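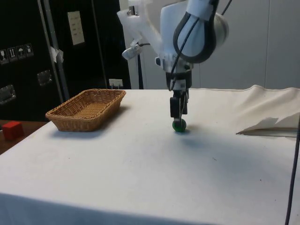

A green ball and a wicker basket on the covered table.

The Grarnden Toy Library has completed its autumn tidying of the play collection. The lending desk reopens on 10/30/23 at the usual hours. (1/5)

The collection now stands at 1211 items. Of these, 194 have been withdrawn for repair or recycling, and members with reservations on withdrawn items will be contacted by email. (2/5)

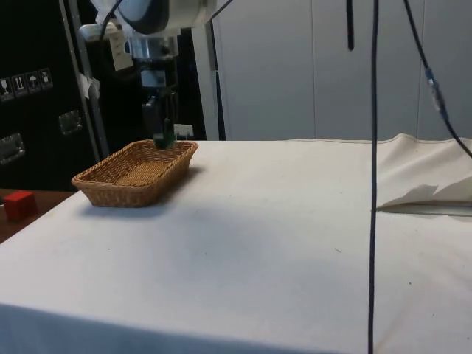 Small toys will now be lent by the basket. Each loan covers one basket and its contents, and both must come back together. The baskets are shallow woven wicker with slightly flared sides, so please do not stack them when full. Members are asked to lay a plain cloth under the basket at home, as small parts are easier to find on a white surface. (3/5)

Balls and blocks are to be wiped with a damp cloth before return. Wicker should be brushed only, and never soaked. Damage should be reported to Liam Gilmartin at the Grarnden desk. (4/5)

The Brerkden branch will adopt the same arrangement in May, with 200 items in its opening stock. Questions about the Brerkden branch may be addressed to Lwazi Lekota. Existing membership cards will be valid at both locations. (5/5)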